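바닥 타일 줄눈

조회 3,972 | 공유 2 | 댓글 2

줄눈은 타일과 타일 사이에 두는 틈, 또는 그 틈을 채운 재료를 말한다. 시공 현장에서는 일본어에서 온 '메지'라는 말도 함께 쓰인다. 바닥 줄눈은 타일의 치수 오차를 흡수하고, 모서리끼리 맞닿아 깨지는 것을 막으며, 물과 먼지가 접착층으로 들어가는 양을 줄인다. 벽 줄눈에 비해 하중과 마찰을 많이 받으므로 재료 선택 기준이 다르다.

개요

실내 바닥에는 자기질 타일이 주로 쓰인다. 도기질 타일은 흡수율이 높고 강도가 낮아 대개 벽에 한정된다. 줄눈 너비는 타일의 크기와 치수 정밀도에 따라 정한다. 소성 후 가장자리를 연마한 타일은 치수가 고르므로 좁은 줄눈이 가능하며, 연마하지 않은 타일은 같은 규격 안에서도 오차가 있어 더 넓게 잡는다. 줄눈을 아예 두지 않는 맞댐 시공은 바닥에서는 권장되지 않는다.

재료

시멘트계 줄눈재는 백시멘트에 규사와 안료, 수지 분말을 섞은 것이다. 값이 싸고 작업이 쉬우나 미세한 기공이 있어 오염이 스며든다. 에폭시계는 주제와 경화제를 섞어 쓰며 흡수가 거의 없는 대신 작업 가능 시간이 짧다. 타일 표면에 남은 에폭시 잔사는 굳은 뒤 제거하기 어렵다. 벽과 만나는 둘레나 재료가 바뀌는 경계에는 탄성 실란트를 쓴다. 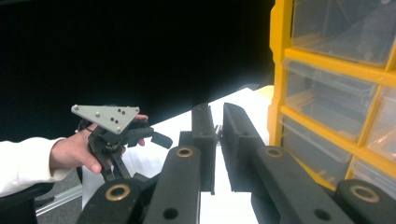
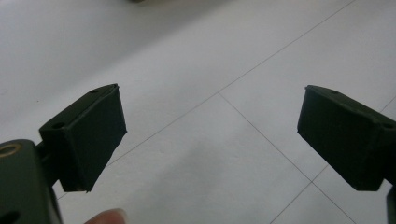

색상

밝은 회색이나 회백색 타일에는 같은 계열의 회색 줄눈을 맞추는 경우가 많다. 흰색 줄눈은 시공 직후 경계가 옅게 보이지만 통행이 잦은 곳부터 변색이 드러난다. 짙은 회색은 오염이 덜 보이는 반면 격자가 강조되고, 백화가 생기면 얼룩이 두드러진다. 시멘트계는 배합수의 양에 따라 같은 제품도 굳은 뒤의 색이 달라진다. 여러 포를 쓸 때는 제조 번호를 맞추고 마른 상태에서 섞어 두는 방법이 쓰인다.

시공

접착제가 굳은 뒤 틈의 이물질을 긁어내고, 고무 흙손을 줄눈에 대해 비스듬히 움직여 채운다. 줄눈과 나란히 밀면 날이 빠져 속이 파인다. 표면이 굳기 시작하면 물기를 꼭 짠 스펀지로 닦는다. 물이 많으면 안료가 씻겨 나가 색이 얼룩진다. 남은 뿌연 막은 마른 천으로 제거한다.

유지 관리

일상 청소에는 중성 세제를 쓴다. 산성 세제는 시멘트계 줄눈의 석회분을 녹이므로 반복 사용을 피한다. 무광 타일은 요철에 때가 남기 쉽고, 매끄러운 타일은 물자국이 비스듬한 빛에서 드러난다. 줄눈 보수는 손상부를 일정 깊이까지 파낸 뒤 다시 채우는 것이 원칙이며, 기존 줄눈 위에 얇게 덧바른 층은 쉽게 떨어진다.

시판 제품

시멘트계로는 Valgate와 Ekden, 에폭시계로는 Onsri가 있다. Rostent는 줄눈용 침투 방수제로, 1,000 mL 용기로 판매된다.

같이 보기: 자기질 타일, 백화 현상, 신축 줄눈

댓글

Ezequiel Cifuentes
신축 줄눈 간격에 대한 항목이 빠져 있습니다. 햇빛이 드는 바닥은 기준을 따로 적어야 할 것 같습니다.

회백타일
Onsri 썼는데 잔사 제거 설명이 조금 더 있었으면 합니다. 하루 지나니 스펀지로는 안 지워지네요.

최종 수정: 2019년 6월 6일
문의하기 | 무단 전재 금지 | 맨 위로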